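3.2 Nest-box occupancy and count procedure

Occupancy was recorded at two sites, Jilstead and Rullis, which differ mainly in the age of the hedgerows and in the distance to open water. Each site held 20 boxes, fixed to trunks or posts on the sheltered side of the hedge. Box entrances were sized to admit tree sparrows and to keep out starlings. Boxes were spaced along the hedge line, and no box was moved between seasons.

A box was scored as occupied when it held a lined nest and at least one egg or chick on two visits in a row. Nests with lining but no eggs were logged separately and are left out of the totals in this section. Visits stopped once chicks were close to fledging – late checks are known to cause early departure from the nest – and the outcome was then judged from the state of the box in September.

Feeding activity was logged from hides placed 6 m from the nearest feeder. The Jilstead hide faced a mixed seed feeder, and the Rullis hide faced a ground tray stocked with millet. A visit was counted when a bird landed and took food; birds that perched and left were ignored. Across both sites the season gave 3666 feeding visits.

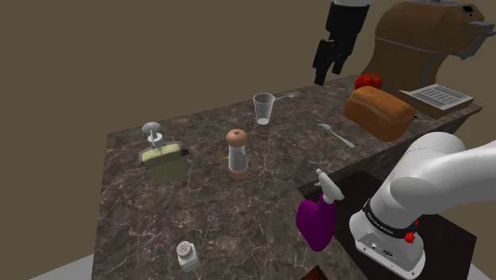
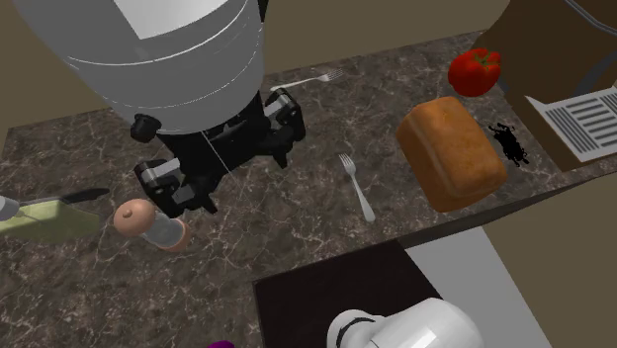

Figure 2. Simulated views of a robot arm with a black two-finger gripper at a dark marble countertop.

House sparrows were present at Jilstead only and were kept apart in the records by crown color and cheek spot. Where the head was not seen clearly, the bird was entered as "sparrow, unknown" and dropped from the species totals. Juveniles were assigned to species only when an adult was seen feeding them.

Detection was assumed to be equal at the two hides. This is a weak point, as the Rullis tray is partly screened by bramble late in the season. We followed the Karimi correction, which scales each count by the share of the feeder in clear view, and applied it to all sessions after June 15, 2021. Uncorrected counts were kept for comparison. The correction raised the Rullis totals but did not change the ranking of the two sites.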